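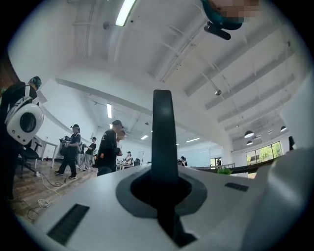
Liya Bogale told me last fall that she would never buy a secondhand coat without trying it on first, and that no mail-order swap was going to change her mind. She has since sent us three coats and taken home two, so I'm putting her at the top of this announcement, with her permission!

FOR IMMEDIATE RELEASE
June 2018

Katallow opens its winter coat swap to the whole county

Hi, I'm Fahad Janjua, and I run Katallow, the clothing swap that started in my sister's garage and now has a proper address on Minhas Street (the green door, next to the shoe repair place). I'm writing this one myself, so please forgive the lack of polish.

The news is that starting in October our winter coat swap will be open to anyone who lives in the county. Up to now you had to live in town and pick up in person. From this fall you can mail in a clean coat, get a credit for it, and pick another from our list, which goes up on the website every Monday morning. Kids' coats count the same as adult coats. So do snow pants, because I got tired of arguing about snow pants.

Last winter 1482 coats went through the swap. I still can't quite believe that number and I made Haoran Pan add it up twice. A lot of them were kids' sizes, and plenty came back at the end of the season to go out again to somebody's smaller cousin. One red parka has been with four families so far and the zipper still runs like new.

Speaking of zippers, that's the other half of the news. Zinetti, the tailoring shop across the street, has agreed to fix broken zippers and torn linings on swap coats for the whole season. Kacper Sadowski will be doing most of that work and he has asked me to say, please, empty your pockets. He has found gum, acorns, a library card and half a sandwich. 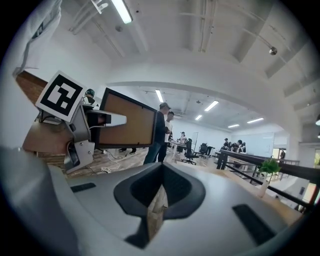
The mail-in part works like this. You fill out the short form on our site and we send you a label. The label costs you nothing if the coat weighs under five pounds, and nearly all of them do. Once the coat is checked in, your credit shows up in your account and it's good for 21 days. If nothing on the list suits you in that time, write to me and I'll extend it, no fuss. We can't take fur, anything with a strong smoke smell, or coats with a missing sleeve (yes, it happened).

We'll also have 70 coats set aside for people who need one and don't have anything to trade. You don't need to prove anything or explain anything. Just check the box on the form that says "no trade" and tell us the size. If those run out we'll find more.

For folks who like to come in and rummage, the Saturday swap stays exactly as it was, ten until two, with coffee. Atif Memon is bringing his mother's date cookies to the first one and I'd get there early if I were you.

We're also looking for hangers. Wooden, plastic, wire, I truly don't care, we just never have enough of them. Skukby, the self-storage outfit out by the highway, gave us 80 in the spring and they were gone in one morning.

Sign-up for the mail-in swap opens on our website on the first day of September, and the coats start moving in October. If you write for a paper or a newsletter and want to talk, or come by and see the racks, call the shop and ask for Fahad. If I don't pick up I'm probably under a pile of scarves, so leave a message and I'll call you back the same day.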